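Scratched stainless steel ridged tray in a shared kitchen: clean, polish or replace?

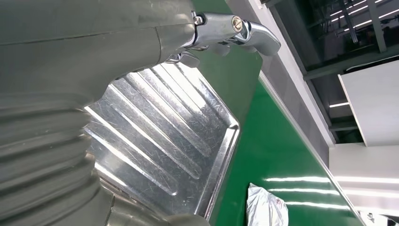

Question

I am responsible for the equipment inventory of a shared community kitchen at Plekum. The stainless steel tray shown has a series of long parallel ridges and a raised rim. Its surface is covered in fine scratches and scuffs, which are most noticeable where light reflects from the metal. The tray is used for draining washed produce and, on occasion, for resting utensils. It is not used for cooking.

Our annual equipment review takes place in December, and the review form requires each item to be marked "retain," "restore" or "replace." I would appreciate guidance on the following matters.

First, do fine scratches of this kind make a stainless steel tray unsuitable for contact with food? Second, is there a method of reducing them on a ridged surface? The polishing instructions I have located all assume a flat sheet. Third, how should the channels between the ridges be cleaned on a routine basis? Our present instruction sheet says only "wash and dry," and users interpret this in different ways. Several have been using green scouring pads, and I suspect that the pads are responsible for a good part of the marking.

The tray is listed in our inventory as item 1364. The supplier was Bautista, but the original paperwork has been lost and I cannot confirm the grade of steel. A replacement has been quoted at $19, so cost is a minor consideration, although we are expected to justify any disposal.

Submitted by: Equipment desk, Plekum

Answer 1 (marked as helpful)

Fine surface scratches are normal on stainless steel that has been in regular use and do not, by themselves, require an item to be withdrawn. The matters to be assessed are depth, corrosion and cleanability.

Draw a clean fingernail lightly across the marked area, at a right angle to the scratches. If the nail does not catch, the marks are shallow and may be regarded as cosmetic. If it catches repeatedly, examine the tray under a strong lamp after washing and note whether residue remains in the marks. An item that cannot be washed clean should be replaced. The same applies to pitting, cracks, or rust that returns after it has been removed. Your local food safety inspector has the final word on any item used by the public, and it would be prudent to ask if there is doubt.

With regard to restoration, I would advise against it for this item. Polishing a ridged surface by hand tends to brighten the crests and leave the channels as they were, and the result is usually less even than the original wear. If the review requires some action, a non-abrasive stainless steel cleaner applied with a soft cloth, working along the length of the ridges, will improve the general appearance. Rinse thoroughly and dry. Do not use abrasive powder or a powered buffing wheel.

For routine cleaning, the following wording may be adapted for your instruction sheet:

1. Rinse the tray under warm running water to remove loose material.
2. Apply a mild dish detergent with a soft nylon brush. Brush along the channels, in the direction of the ridges.
3. Clean the inside of the raised rim and the corners separately with the tip of the brush.
4. Rinse until no suds remain and tilt the tray so that the water runs out of the channels.
5. Sanitize in accordance with the procedure in force at your facility and the directions on the product label.
6. Allow to air dry fully before stacking.

Steel wool and scouring pads should be removed from the sink area. At our own facility, the written prohibition had little effect until the pads were taken off the supply list. Bleach solutions should never be left standing on stainless steel, as prolonged contact can cause pitting.

On the information supplied, I would enter the tray as "retain," subject to the fingernail check and the wash test.

Jericho Padilla
Kitchen standards, Favstead

Answer 2

We had the same thing with ours and just bought new ones. They were scratched again by Monday. Keep it.

Answer 3

I agree in general with the first answer but would add a point on storage. A considerable amount of scuffing occurs when metal trays are stacked directly on one another and pulled out from the middle of the pile. A sheet of clean, dry, food-safe liner between trays will reduce this. Hanging or upright racks are preferable where wall space permits.

I have seen baking soda paste recommended for scratches. It may lift stains and dull film, but it will not remove a scratch. White vinegar is useful against water spots if it is diluted and rinsed off promptly. It should not be mixed with bleach under any circumstances.

Comment from the original poster: Thank you. The nail does not catch at any point, and the tray has been entered as "retain." The scouring pads have been withdrawn and the six steps will be posted above the sink.

Related questions

Removing water spots from a steel draining board
Which brush for narrow channels and grooves?
Labeling shared utensils so the numbers survive washing
Ero dish rack: replacement feet
Storing trays upright in a shallow cabinet
Rust marks on a steel sink after a weekend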